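Trolik: a list of villain exit lines
By Shirley Wainwright, 10 February 2019
Last updated: June

Trolik collects the last thing a TV villain shouts before running away. It holds 1,624 lines from cartoons, monster shows and one cooking drama that got out of hand. Each row has the show, the episode, the speaker, the line and an exit type (cape, trapdoor, escape pod, other).

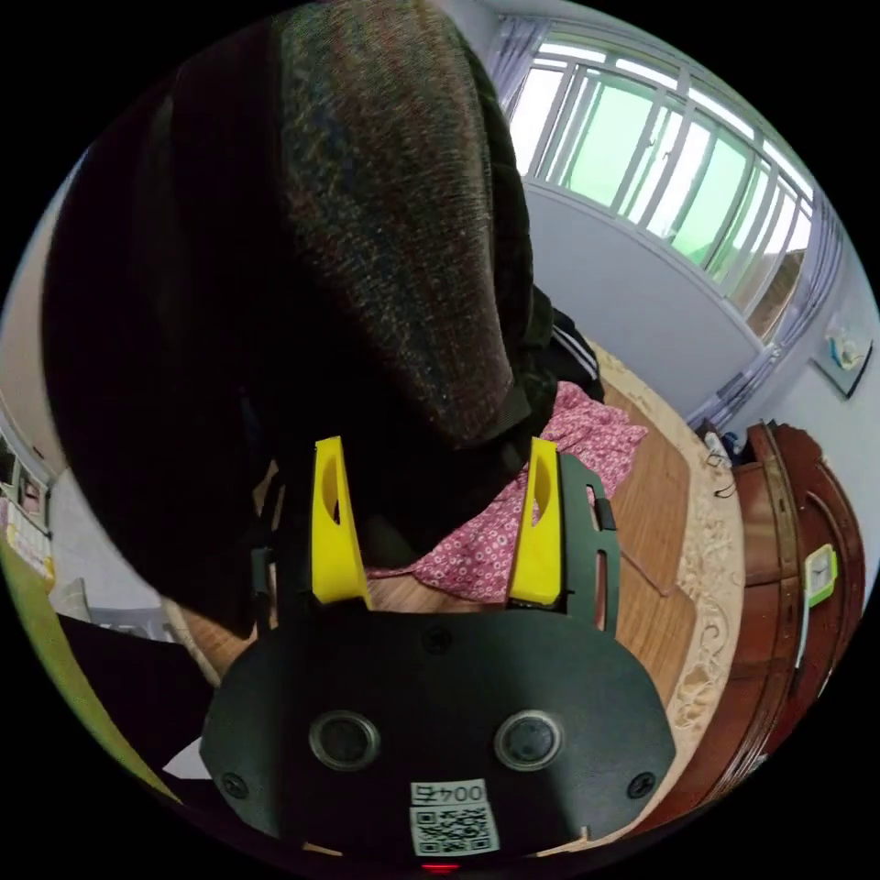

Lines spoken by henchmen count only if the boss has already left. Dying speeches are out - a villain has to be alive and annoyed. If the same threat turns up in 50 episodes, it gets 50 rows, and yes, "I'll be back" has done terrible things to the averages.

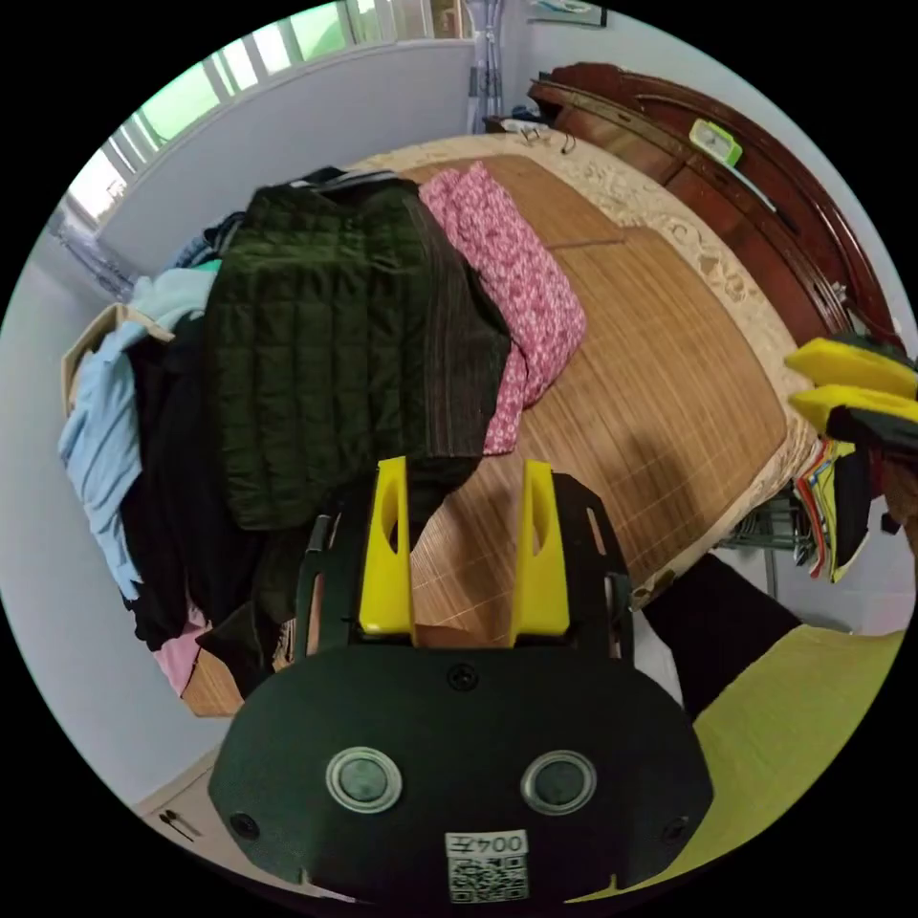 Kausar Mirani objects that a villain who teleports mid-sentence hasn't finished a line, and wants those rows dropped. They stay, marked "partial". Kausar's own version is in the branch called ojala.

Known problems

Dubs and subtitles disagree, often about whether anyone was threatened at all. We kept the dub. The "other" exit type has swallowed 900 rows and needs splitting up. Kamran Sial has offered, with conditions.
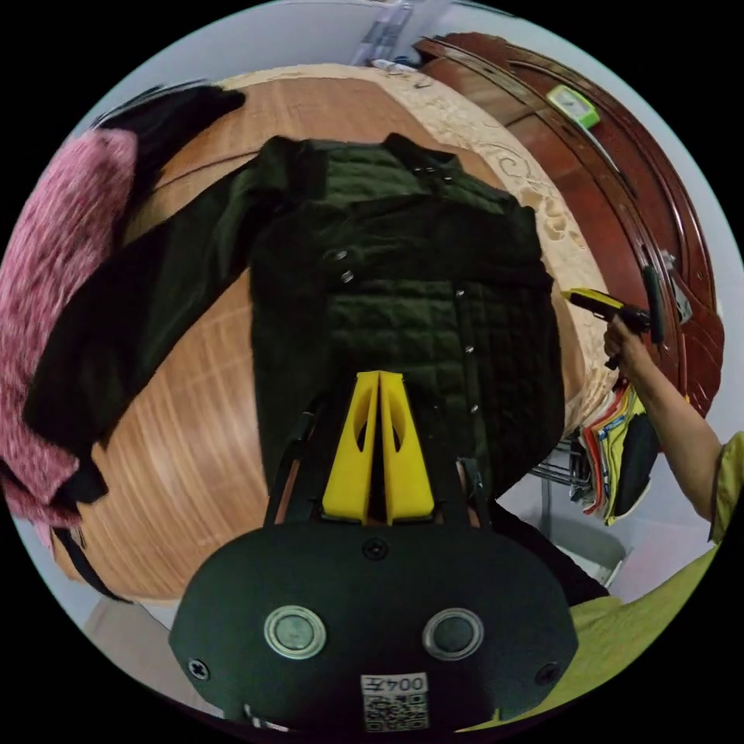 Quilted jacket on a round wooden table.

Fixes

Send the episode and a time stamp. Opinions about who the real villain was go to Mehwish Khokhar.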